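Recipe testers wanted for the Kendaden cookbook

Do you cook most nights and have opinions about it? We'd love to have you! Kendaden is putting together its second community cookbook, and we need home cooks to try the recipes in their own kitchens before we print a single page.

Readers sent us 741 recipes over the winter (thank you, thank you), and we've narrowed the pile to 130. Lots of soups and braises, a surprising number of dumplings, and a rye bread from Eino Koskela that I've already baked four times. Each tester gets five recipes between June and September, picked from a list you choose from.

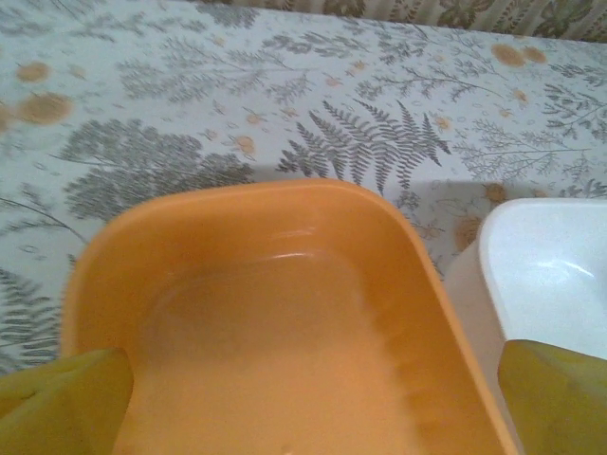 Orange basin on the patterned tablecloth.

You don't need training or fancy gear. A working oven, a kitchen scale and a set of measuring cups will do. Please cook each recipe once exactly as written, even if you're dying to add more garlic, then fill out our two-page form. Tell us how long it took, what confused you and whether the people at your table asked for seconds. Messy notes are fine!

We pay back groceries up to $400 per tester, so keep your receipts. Everyone who finishes gets a printed copy and their name in the back.

We're especially short on vegetarians, people who bake at high altitude, and anyone cooking for six or more.

To sign up, send a few lines about what you cook and any allergies to Anneli Laaksonen, Kendaden Cookbook, P.O. Box 886. Include a phone number and the best time to call (after 5 p.m. is great for us).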